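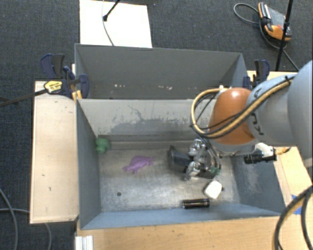
## Chapter 4: Sorting Small Things

Sorting starts before you touch anything. It starts with what you put the things in. Most people get this backward — they pile it all up on the bed, make a hundred tiny decisions, then go hunting for a box. Get the boxes first. Two plain ones will do, set one behind the other, same shape if you have them, and keep the near one for whatever hasn't been decided yet. A green toy figure shoved in a far corner, a flat purple animal tipped with one end up, a dark boxy thing in the same bin: three objects, very little in common, and already you can feel the urge to make a category for each. Don't. Not yet. That's section 4.3.

In this chapter you will:

- set up a two-bin sort
- learn the difference between a *kind* and a *place*
- write a category list short enough to use
- handle leftovers without starting a junk drawer

Words to know: **near bin**, **far bin**, **kind**, **place**, **leftover**, **drift**

You'll need the notebook from Chapter 2. If you skipped Chapter 2, go back and do at least the first exercise, the one with the kitchen drawer. Ten minutes, maybe less.

### 4.1 A bad afternoon at Dimaculangan

Dimaculangan is a toy lending library. Two rooms, one long counter, shelves up to the window. Families borrow a bag of toys, bring the bag back, take another one. Simple enough until you look at the returns.

When Maribeth Cruzado took over the returns counter in December there was one big tub. Everything went in. Animals, blocks, play food, puzzle pieces, a sock. At closing somebody tipped the tub out on the counter and the sorting began — by color if one person was on shift, by size if it was another, by "who would play with this" if it was Anathi Tshabalala, who had worked in a preschool and thought in ages.

All three ways are fine. Mixed together they're a mess. A purple turtle could end up on three different shelves depending on the day. The catalog listed 498 small toys and on any given evening a good part of them were on the wrong shelf. Not lost. Just somewhere else, which for a kid waiting at the counter is the same as lost.

Maribeth's notes from that first month, copied as she wrote them:

> Tub too deep. Cant see the bottom. People dig, give up, dump.
>
> Everyone has their own system. Ask what the shelf label says and nobody looks at the label.
>
> Small stuff always last. By then we're tired so it goes anywhere.

Read the third one again. We come back to it in 4.5.

### 4.2 Near bin, far bin

The fix was cheap. The tub went. Two shallow bins came in. Returns go in the near bin, one bag at a time, never two. One kind gets picked out and moved to the far bin, and when that kind is done the far bin goes to its shelf and comes back empty. Then the next kind.

Slow at first. Feels silly to walk a bin over with two animals in it. By the second week the counter was clear at closing and the walk was just part of the job.

Rules for the near bin:

1. One bag at a time.
2. Shallow. If you have to dig its too deep.
3. Nothing goes back in once it's been picked up.

Rule 3 is the one people break. You pick up an odd thing, turn it over, can't decide, drop it back. Five minutes later you pick it up again. This is called **drift** and it eats more time than any other part of sorting. Decide, or put it in the leftover dish (4.4).

### 4.3 Kind or place?

A **kind** is what a thing is. Animal, vehicle, play food. A **place** is where it lives. Top shelf, blue basket, by the door.

Beginners mix these up on the same list:

- animals
- blocks
- top shelf stuff
- vehicles
- things for the baby room

Three kinds and two places. A plastic cow for the baby room fits twice, and so you stop and think, and thinking is slow. Pick one or the other and stay with it to the end of the list. Felicidad Dela Peña, who labeled the Dimaculangan shelves, went with kinds. Four of them. She wanted seven and got talked down.

**Try it.** Empty one pocket, bag or glove compartment into a shallow box. Write your list before you move anything. Four lines at most. Cross out any line that names a place, then see if what's left still covers the box.

### 4.4 Leftovers

There will be some. Keep a small dish beside the bins, smaller than you think you need. When the dish is full, stop and look at it. Either a kind is missing from your list or the stuff should go in the trash.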